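Projects > Garment Care > Papers > Folding Patterned Shirts
Last updated May 15, 2022

3. Shirts with a woven check
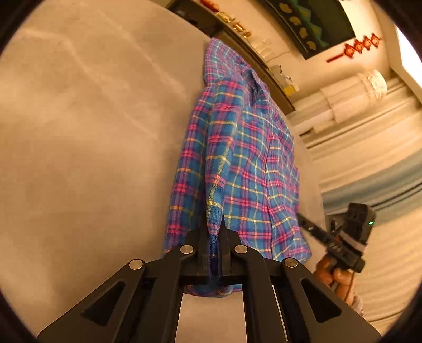
Plain shirts were covered in the previous section. Checked shirts were handled separately in the Holloway sorting trial, and we keep them apart in the results as well, for two reasons. The first is practical: checked shirts made up 65 of the 400 button-front shirts in the trial, enough to look at alone. The second is that a woven check works as a ruler printed on the cloth. When a shirt lies flat, the lines run straight. When it doesn't, the lines bend, and a person can see the bend from across the table.

3.1 Preparing the shirt

Each shirt was taken from the bin, shaken once, and put down on a bare tabletop with no padding or cover. The person folding did not smooth it before starting. We wanted the starting state to be the one a shirt has in a normal home or laundry room, with sleeves lying across the body or caught under it, and the collar end often doubled over.

Buttons were left as they came. In the pilot round we asked people to fasten the top button and one in the middle, following the Brandus folding card, but this added a step that most people skip at home, and we dropped it.

3.2 Starting states

We sorted the starting states into three groups. In an open state, both front panels and both sleeves could be told apart without touching the shirt. In a partly bunched state, at least one panel lay mostly open while another part was gathered or folded over itself. In a closed state, the shirt was a heap and no panel could be named.

Figure 1 is a partly bunched state. The upper section is folded over itself and a long raised fold comes down from it, much like a rolled sleeve, while the panel on the right lies wider and only wrinkled. The pink double stripes make the difference easy to read, as the checks on the right panel curve around soft waves in the cloth.

Figure 1. Blue and purple checked shirt on the tabletop, partly bunched, with a narrow fold held at the near end.

Partly bunched shirts were the most common group among the checked shirts. They were also the group where people differed most in what they did first. Some went to the collar and pulled the upper section open. Others took hold of the nearest fold and worked from there toward the hem. We did not tell them which to do.

3.3 Use of the lines

After the session, folders were asked what they looked at while they worked. With plain shirts the usual answers were the side seams and the hem. With checked shirts, 55 percent named the lines of the check before any seam. Jeptoo Okoth, who ran the sessions, noted that several people turned the shirt until the long lines were square to the table edge and only then dealt with the sleeves.

This helps up to a point. The check follows the cloth and the seams follow the cut, and on many shirts the two don't agree. A placket may lean a little against the lines, and a curved hem never matches them. Folders who lined up the check exactly sometimes ended with one front panel lower than the other. Folders who used the placket had straighter fronts, but the check looked crooked on the finished shirt, and a few of them opened it and began again for that reason alone.

We scored both results as acceptable. The Bolix shelf guide, used for the final check, asks only for an even outline and a collar that sits in the middle.

3.4 Limits

All shirts in this part were light or medium weight. Heavy flannel was left out because it holds creases differently and will be reported with the Flutis set. We also did not separate large checks from small ones, though small checks seem to be harder to follow by eye.

Contact: Garment Care project, Box 2817 | Copyright 2022 | Back to top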